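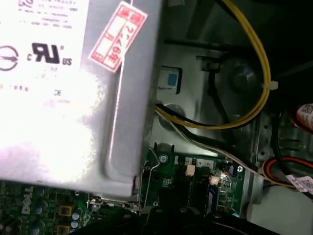
Tuesday, just after lunch

Picking up the import duty work again after the long weekend, and writing it all down while it's fresh, as I've got this wrong once already. The question we were asked is simple enough to say: when a parliamentary inquiry hears that importers were charged twice on the same consignment, can we tell from the entry records whether they were? We have 2000 customs entries for milled sugar brought in through the Tiltis crossing, plus the receipts the Daher traders' association handed over to the clerks, and in principle the two should match up line by line. In principle!

Started with the receipts. They came as scans, a good many of them sideways, and I spent the whole morning (and one very nice pot of tea) turning them the right way round and typing the entry numbers into the sheet. 600 done. The handwriting gets worse towards the end of each book, poor things, you can almost feel the queue building up at the window. Where I couldn't be sure of a digit I've put a question mark in column F and left it out of the matching. Please don't fill these in by guesswork, whoever picks this up next – I'd much sooner have a gap.

Ran the match twice. First go gave far too many doubles, and I had a happy ten minutes thinking we'd found the whole scandal before breakfast, so to speak. Then I noticed the Tiltis office gives an amended entry the same number as the original with an A on the end, and my script was quietly dropping the A. So every corrected form looked like a second charge. Put the letter back, ran it again, and the doubles came down to 90. That feels much more like real life.

Of those 90 I've read 3 properly, start to finish. In the first, the levy was paid at the border and then again at the inland depot at Orna, eight days apart, same lorry, same weight, two different stamps. The second looks the same but the weight differs by a few bags, so it could be a part load. The third is a puzzle. The second payment is marked "difference in value", and I think it goes back to the change in the reference price, which the traders say they were never told of and the ministry says was pinned up at the crossing. We can't settle that from here. It needs the notice itself, with a date on it.

A note on the law, mostly for me: the regional agreement lets sugar in free of duty if the certificate of origin is in order, but the Orna depot charges a "development fee" which isn't called a duty anywhere. Whether it counts as one is for the members to argue over, and I've kept it in its own column so it can be added or taken away.

Left to do:
Read the other doubles, oldest first.
Ask the clerks for the missing receipt book, the green one.
Find out who at Brelex filled in the forms for the smaller traders, as the same spelling mistake turns up again and again.
Move the sheet to the shared drive, and lock column F.

Kettle on, then back to the doubles until five.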